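Unit 3: Character goods and the licence

Read before the Wednesday class. Set text: Frerichs, chapter on small mascots.

A mascot begins as a drawing with a fixed set of rules, known as the style guide. The guide gives body proportions, permitted colours and the character's one strong liking, usually a food or a place. Plaldale, the sleepy otter used in this unit, has a guide of 70 pages.

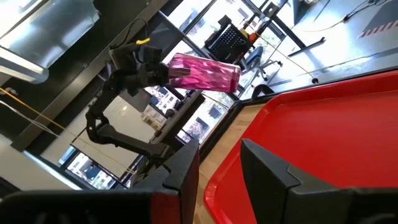

The owner then grants licences by product class. Stationery and plush are normally let first, household goods later. Ondomell holds the plush licence for Plaldale and pays a minimum fee on each run of 1000 pieces.

Task: draft a one-page guide for a character of your own. Hand it to L. Kuusisto by the end of September.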